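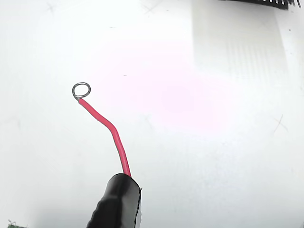 Red insulated wire with its bare end bent into a small ring.

The repair counter at Tokier opens at 2 in the afternoon and closes when the last lamp is done. By then there is usually a line down the stairs. People bring radios, toasters, hair dryers and a great many table lamps, most of them older than the person carrying them.

Mireille Rey started the counter in the back of her father's hardware store in Dalen. He had sold parts for decades, and she noticed that fewer customers knew what to do with them. "They would buy a plug and come back with the plug and the lamp in the same bag," she says. She began fixing things at the register, then moved a bench into the stockroom.

The store now has two benches and a waiting list for the February class, where people learn to rewire a lamp they brought from home. The class costs $30, parts included. Students spend most of the first hour stripping cord and tying the knot that keeps it from pulling loose. Some of them never get to the socket.

Arnulfo Alvarado teaches it. He worked for years at the Brulus appliance plant and left when the line moved to Tramness. He is a quiet teacher and tends to hand work back without a word until it is right.

Not everything can be saved. Newer appliances are often glued shut, and opening one can take longer than the repair. Alvarado keeps a shelf of these — mostly kettles and electric toothbrushes — and uses the cords for practice. Rey will tell a customer at the door if a job is a bad bet. She charges nothing for that.

The lamps are easier. A socket, a switch and a length of cord will cover most of them, and a simple job takes about 30 minutes. One customer last winter brought in a brass floor lamp that had stood dark in her hallway since her mother's time. Rey replaced the cord and switch and left the old shade alone, dents included. The woman carried it home on the bus.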